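Tania Weerakoon
A few people asked what I do all day at Skedaseck now that I've moved over to the examples side of the house, so I'm going to attempt a thread. Get a cup of tea, I am not known for being brief.

The short version: we show a robot arm how to do kitchen chores, over and over, with a person steering it, and every run gets saved. Later the whole pile goes to the learning folks, who train on it. One saved run is an "episode." A good episode is dull to watch, and I have come to love the dull ones.

My current batch is called Kunham (we name batches after made-up villages, don't ask me who started it). The target is 232 episodes. As of this afternoon we have 172 we're happy with, and I did a little dance in my chair when I saw that number come up.

Everything in Kunham happens on one table with play-kitchen things and a few real kitchen things mixed together. The instruction for each episode is a plain sentence, like "put the strawberry on the purple plate" or "move the ketchup next to the pot." I write those sentences myself and I fuss over them more than I should.

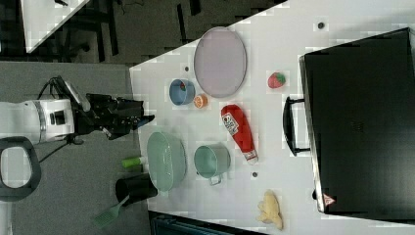

Ketchup lying down, colander on its side, strawberry waiting its turn by the plate.

I get asked a lot why the table is such a jumble. When I first started I laid everything out like a dinner party, handles all pointing the same way, and the policy we trained on it was lovely on my dinner party and hopeless on anybody else's table. So now things get tipped over, turned around and shoved up against each other, and the halved orange can end up pretty much anywhere.

There's a limit, though. If the clutter is so thick that the person steering has to go slow and hunt for a way in, you end up teaching hesitation. Our learning lead calls those "worried" episodes, and you really can tell when you play them back - the arm hangs over the table, drifts a bit, comes back, drifts again. I throw most of them out.

Most, but not all! If the operator hesitates, picks a new approach and then gets on with it, I keep the run and tag it as a recovery. Those are precious. A learner that has only ever seen things go smoothly has no idea what to do after a fumble, and I don't blame it, I was the same at my first job.

Each operator does 20 episodes and then takes a proper break, away from the screen, ideally with a snack. I was skeptical about this when Qin came in (that's our session planner, the little tool that deals out the tasks and makes you stop). I figured grown people could decide when they were tired. Then I looked at my own late runs from before we had it, and oh dear. Sloppy grasps, tiny jerks, everything a bit rushed. I take my breaks now.
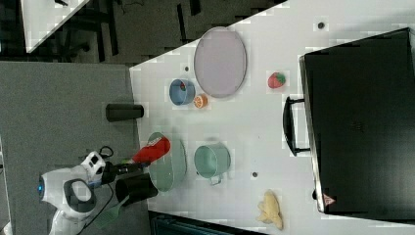 Something red in the fingers, held over the green dish.

Carrying is the part of an episode I look at hardest when I review. Grabbing gets all the attention, and sure, it's where the drama is, but what you do between the grab and the letting go matters so much. Is the object held at a sensible angle? Does the path go over the other things or straight through them? Did the operator wander because they were chatting with me? (Guilty, that one's on me as often as not.)

I score every run on a scale of 1 to 3. A 3 goes in as it is. A 2 goes in with a note, usually something like "long pause before release" or "bumped the pot, fine otherwise." A 1 stays out of the training set but I hang on to the file, and I've been glad of that more than once when somebody came by wanting to study failures.

Biggest lesson of this batch, if you're doing something similar: write the sentence before the run, never after. When you write it after, you describe what the arm did, and you quietly forgive it for missing what you wanted. "Put the spatula in the cup" turns into "move the spatula near the cup" and suddenly everything's a success. I did this for longer than I'd like to admit.

Second lesson: vary the wording. I had so many sentences starting with "put" that the early model got a bit confused by "place." So now I keep a list by my keyboard of every way I'd ask my own family to pass me something, and it's a longer list than you'd think - hand, pass, set, drop, pop, stick, slide over. "Pop the strawberry in the blue bowl" is my personal favorite.

Next up after Kunham is Stelon, which will be the same sort of chores with two steps in each sentence. I'm hoping to start in October if the reviewing doesn't swallow me whole. If you run sessions like these and have a tidy way of marking where step one ends and step two begins, my replies are open and I would dearly love to hear it.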